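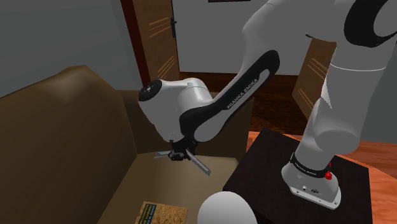 Velon 2 is out, and it plans around the box this time

September 2022

14 comments | Share | Tweet | Email

I've been waiting on this one since spring, so forgive me if I get a little excited. The Velon team in Jendthorpe pushed out version 2 of their motion planning package on Friday morning, and by lunch I had it running on my own desktop. If you pick things out of cartons for a living (or, like me, you mostly pick simulated things out of simulated cartons), you'll want to look at it.

For anyone who missed the first release: Velon takes a target grasp and works out how to get the arm there without hitting anything. Version 1 was great on open tables and pretty miserable inside containers. It treated a carton as five flat walls and forgot all about the flaps, so you'd get these lovely smooth paths that went straight through a piece of cardboard. I complained about it here at length and a lot of you wrote in to say you'd had the same trouble.

The new version models each flap as its own hinged piece with its own angle. You can set the angle yourself or let the depth data fill it in, and the planner then checks the wrist and the open fingers against every panel on the way down. Souad Tazi, who leads the planning side, told me over the phone that the fingers were the hard part. "People check the hand closed and then open it inside the box," she said. "That's where you clip the wall. We check it open for the whole descent now, and we let the planner choose how far open it needs to be."

They ran it on 701 simulated picks before shipping, all with a Franka arm reaching into an open carton, flat packages and rounder stuff both. Version 1 failed 69 of those with some kind of wall contact. Version 2 failed 19. I asked what the 19 were and Souad said mostly packages lying flat and hard up against a side, where there just isn't a gap for a fingertip. The planner gives up on those and tells you so, and I much prefer that to a confident crunch.

My own afternoon with it was good but not perfect. Install was quick. The old config files load fine, although the collision margins have been renamed and you get a wall of yellow warnings until you fix them. Planning time felt longer than before on my machine - not terrible, but I noticed it, and Hicham Sqalli over at Stamville tells me he's seeing the same thing on theirs. He's turned off the flap check for the final lift and says that gets most of the speed back. I haven't tried that yet and I'm a bit nervous to!

The thing I like best is small. There's a replay view now, so when a plan gets rejected you can scrub through it and see which link touched which panel. Before, you got a line in the log saying "collision" and good luck to you. I spent a silly amount of time just dragging the slider back and forth watching an elbow go where it shouldn't.

What's still missing? Soft cardboard, for one. Every panel is rigid, so the planner won't brush past a flap that would happily bend out of the way. Bagged items aren't really handled either. Tamsin Delacroix, who looks after releases, says bendable flaps are on the list for December, along with a hookup to Mabula so you can bring in grasp candidates without writing your own converter. She wouldn't promise both. I'd take the Mabula one first if anybody's asking, my converter is held together with tape.

Velon 2 is free for research and teaching, same as before, and the commercial license hasn't changed price. If you try it on a real arm, start slow and write to me about how it went, because all I've got so far is simulation and I'd love to run a follow-up with some hardware numbers in it.

Share this story: 37 shares

Recent items
- Salma Benjelloun on why your depth map lies at the edges
- Stamville opens its grasp logs
- Reader mail: more elbow trouble
- Delia Tănase's short guide to collision margins

Contact | Copyright 2022 | Back to top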